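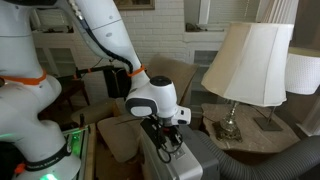
Families should not have to pay by the line to say who their mother was, one reader wrote to Lorninier in May, after cutting the names of the grandchildren from a death notice to bring the price down. Several others wrote in the same week to say they had done much the same.

Lorninier, the funeral directors in Hebden, will now publish full-length death notices at no charge for every family it serves. The notices will appear on Cletura, the online notices page the firm set up for its branches, and will stay there permanently.

**Release date: 03/11/2024**

## What is changing

Until now a family could choose a short notice giving the name, age, and date and time of the funeral, or pay extra for a longer one. The short form has been dropped. Every notice can now include a life history, the names of relatives, details of the service and one photograph. There is no word limit.

Notices can be changed free of charge after they go up. In the past a correction to a service time or a misspelt surname was charged as a new entry — a rule that drew more complaints than any other.

Families who would like help with the wording can have up to 70 minutes with a member of staff, in the office or by telephone. Those who would prefer to write the notice themselves will be given a plain form to fill in, on paper or online. The family sees the finished text before it is published.

## Older notices

The firm also holds bound books of notices from its Baltavside branch, covering 17 years before the online page began. These are being typed up and will be added to Cletura in order, oldest first. Spellings and place names will be left as they were printed. Relatives who want an old notice left out, or who have a correction to add, should write to the Baltavside branch with the full name and the year of death.

## Newspapers

Lorninier will still place notices in newspapers for families who want one. The newspaper's own charge applies and will be shown separately on the bill. The firm has stopped adding a handling fee.

## Printed copies

Two printed copies of each notice will be given to the family on the day of the funeral. More can be ordered at cost from either branch.

The new arrangement covers all funerals booked from the date of this release. Families who have already paid for a longer notice for a funeral that has not yet taken place will have the money taken off their final bill.

**Enquiries:** Lorninier, Hebden office, weekdays. Messages left outside office hours will be answered within two working days.

ENDS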